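The minibus to the Prinditz wind farm left twenty minutes late, owing to a disagreement over who had the gate code. It was me. I had the gate code. It was in the pocket of the coat I had decided not to bring.

Hurus, which owns the site, holds an open day there every spring, and on the strength of a letter I wrote complaining about their newsletter I was invited to see things for myself. There were 39 of us in all, mostly people who live within sight of the turbines, plus a couple who had driven for hours because they collect wind farms the way others collect castles. They had a ring binder.

Prinditz has six turbines on a long bare ridge. We were allowed to the foot of number 2 and, in groups small enough to fit on the metal stairs, through the door at the bottom of the tower. Inside it is a tall white tube with a ladder, a lift the size of a wardrobe and a hum you feel in your fillings. The lift was not for us. Our guide from Gauthier, the maintenance contractor, said the climb takes a fit person a quarter of an hour and then looked along our group with what I can only call tact.

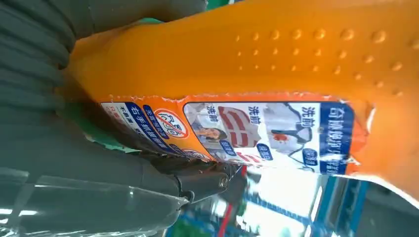 *Rubber gloves with their paper band still on.*

Next came the talk, held in the site building with the heating off. I had expected a sales pitch and got a man with a laser pointer explaining gearboxes, and I am sorry to report that I enjoyed it. He was frank about the bad weeks. In a still, cold spell the whole ridge can stand idle for days, and the village sends emails asking what the point of it is. When it blows hard the turbines shut themselves down, and the village sends the same emails.

Somebody asked about the community fund. Each household in the parish gets 316 euros a year off its bill, a figure that went round the room twice, once for those who hadn't heard and once for those who live just over the parish boundary and had.
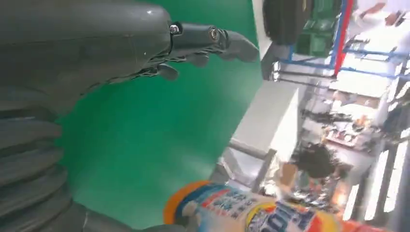 Mieke Verstraete thought the boundary had been drawn by someone who had never stood on the ridge, as her kitchen gets the flicker every clear evening and her neighbour across the lane gets the discount. Hurus promised to look at the map again. She asked by when, and wrote down the answer, which was "in due course".

Lunch was soup. I have been to enough of these events to know that renewable energy runs on soup, and this one was leek, served in paper cups that gave way from the bottom. The castle couple had brought their own sandwiches and ate them facing turbine number 4, which they said had the best proportions.

I used the break to read the display boards. One of them compared the farm's yearly output to kettles boiled, a unit I have never managed to picture beyond the first dozen. Another had been hung upside down, and I read it that way to the end out of stubbornness. It was on bats.
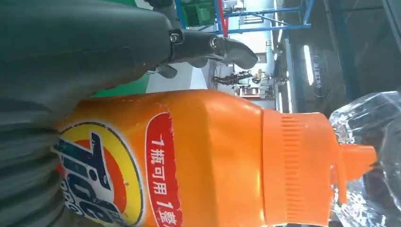

## The Bremari extension

The afternoon was given over to the plan everyone had come to argue about. Hurus wants to add two turbines on the Bremari side, taller than the present ones and nearer the road. There was a scale model with a green felt hill and a very small cow. Most questions were about noise, a few were about the road, and one was about the cow, whose owner felt she had been placed in the wrong field.

The application goes to the council in April. Comments can be left on paper at the site office or sent through the Hurus website, where the form asks for your parish and rejects anything with a hyphen in it. Mine has a hyphen. I have written them another letter.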